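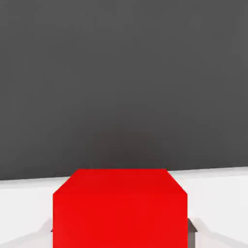 4.2 False grasp reports in the cube-lift exercise

At this point in the approach the wrist view is nearly useless for judging contact. The red cube takes up the middle of the view, its base is out of sight, and the left finger is mostly hidden behind the front face. The right finger shows more of its width. Whether either pad is pressing on the cube cannot be read from the pixels. The controller has to decide from something else, and in the March build it decided wrongly.

Symptom

In a batch of 300 simulated lifts, 17 were logged as successful while the cube stayed on the table. The arm rose, the state machine moved to PLACE, and the gripper opened over the target with nothing in it. No error was raised.

Cause

The Jonier controller declared a grasp when finger speed stayed below threshold for 9 consecutive steps. Speed also drops to zero when the fingers stall for any other reason. In the failed runs the close command had been clipped by the force limit left over from the previous episode. The fingers stopped short of the cube and the check passed.

The reset routine restored joint positions but not actuator limits – an omission carried over from the older Bedoya scripts, where limits were never changed at run time.

Correction

1. Reset actuator limits together with joint state.
2. Require contact force on both pads before leaving CLOSE.
3. After 40 mm of lift, compare cube height with gripper height. If they disagree, go to FAULT and hold position.

Step 3 is kept even with step 2 in place. Contact can be lost during the lift, and a pad reading taken at the table says nothing about that.

On hardware, FAULT must not open the gripper. A part held by one edge will fall.

Reading for this section: O. Gaete, course notes on grasp verification, part 2. Problem 4 asks for the same analysis with the limit set too high.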